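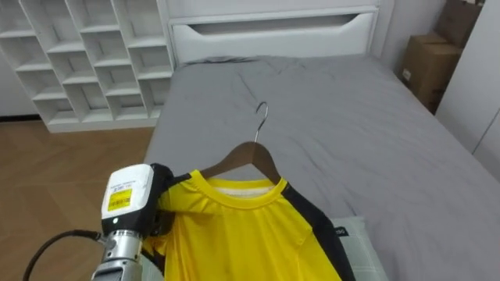 **What is a garment-handling cell?** It is a small work area, usually made up to look like a room in a home, where a robot is set up to pick up, hold and hang clothes, and where people keep that robot in good order.

The **Urnutthorpe cell** is a garment-handling cell furnished as a bedroom, with a bed, a wardrobe and a clothes rack, and it is best known among the people who look after such places for its upkeep routine, called the Orndale routine after the building where it was first written down. The cell was opened in July by Clovetik, a small firm that still runs it.

## Setting up

Setting up begins with the bed, which may seem a funny place to start with a robot! The fitted sheet is pulled snug (a few wrinkles do no harm), and a shirt is put on a wooden hanger with its hook pointing toward the headboard. The arms are then brought slowly to their rest pose and each gripper is opened and closed with nothing in it, while the operator listens for any clicking or dragging. Only after that is the first shirt gripped, nearly always at the shoulder, where the hanger gives the cloth some backing. 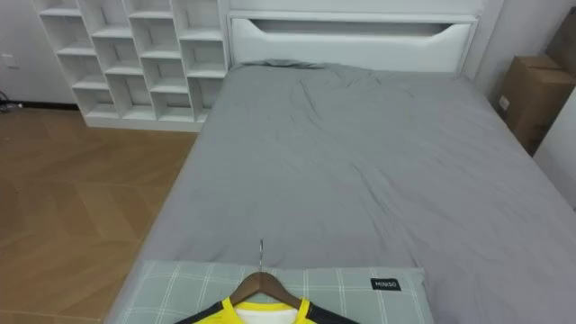 Fahad Khokhar has written that he would do the gripper check before anyone touches the bed, as a sticky finger can cost a whole morning and the sheet can be straightened at any time. The printed routine keeps the older order, though both are in use and the two camps get along perfectly well.

## Looking after the grippers

Fingers are wiped with a dry cloth at the end of each session, and any lint is teased out of the joints with a soft brush. Every 2,000 grips the finger pads are taken off and turned around, and at 4,000 they are replaced, along with the small screws that hold them. Slick sportswear is gentle on the pads but slips more easily,
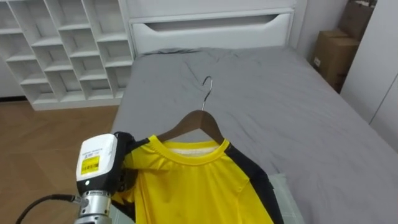

so a worn pad tends to show itself first on a football shirt or a running top, and a good while later on cotton. Many operators keep one such shirt set aside as a kind of test piece for this very purpose.

Cables get a look at the same time. The wrist cable should have enough slack for a full turn of the joint, with no tight bend close to the plug.

## Repairs

The most common repair is a loose wrist connector. Power is switched off, the arm is supported by a second person, and the plug is reseated and tugged lightly before the power comes back on. The repair log, known as the Meireles log, had 232 entries when it was last tallied, and 47 of them were for this one fault. Sérgio Mendes later added a page on marking the plug with a dab of paint, so that any creeping can be spotted at a glance. 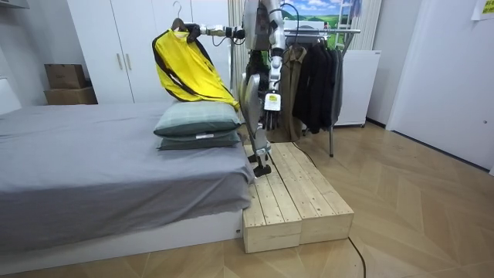
*Robot on the wooden platform at the foot of the bed, holding a yellow garment on a hanger.*

After a repair, the cell is brought back with the same steps used in setting up, and the first few grips are done at half speed. The date and the operator's initials go in the log, together with the grip count for each hand.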